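The shirt on the sofa

I have been married to a basketball household for eleven years, which is odd, as I can't play and don't much like the squeak of the shoes. What I know about is the washing. Ask me the score of any Buvthorpe game last season and I'll go blank, but I can tell you which shirts bobble.

It started with one. Then my son joined the under-twelves, my husband got roped into the over-forties (they are very over), and suddenly there was sports kit on every soft surface we own. The bed, the landing chair, and above all the sofa, a pale grey thing we bought when we still thought of ourselves as people with a pale grey sofa.

So last June I went to see Vibeke Riis, who has a repair and laundry shop on Dursun Street and has looked after club kit for longer than my son has been alive. I'd expected a telling-off. I got coffee, and a long talk about numbers.

The numbers are what go first, she told me. The cloth will see you out! It's the print that cracks, usually along a crease, and usually because the shirt was left in a ball while it was still damp and then went through a hot dryer. She pulled out one from the Restov club with a crack running through the eight like a river on a map. They had 115 shirts printed the same week and she reckons she has mended most of them.

Her rules are easy enough. Inside out, cool wash, no softener (it clogs up the holes in the mesh, apparently), and hang it by the hem. Never iron straight over a number. If you must, put a tea towel in between and keep moving. And fold so that the number stays flat, with the sides and sleeves going in behind it.

I came home full of zeal and bought a Lirov airer, which takes up half the kitchen and which I love more than is decent. For around a fortnight we were a model family. Everything went inside out, everything hung by its hem, and I folded like a woman in a shop window. My husband took a photo of the drawer.

Then the season started again, with training on two evenings and a match at the weekend, and you can guess the rest. I still do the cool wash. I've kept up the hanging, mostly. The folding comes and goes, and the sofa is once more where red shirts end up.
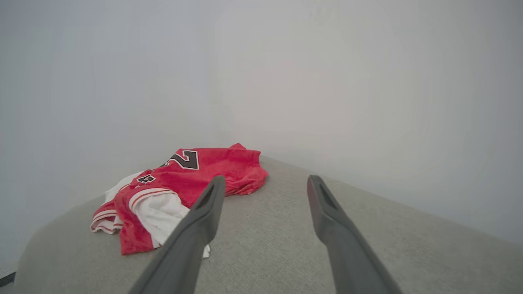 Vibeke says a shirt in a heap will come to no harm overnight as long as it's properly dry, so that is the rule I've settled on at home. Dry things may lie about until morning. Damp things go on the airer, whoever is tired and whatever is on the telly.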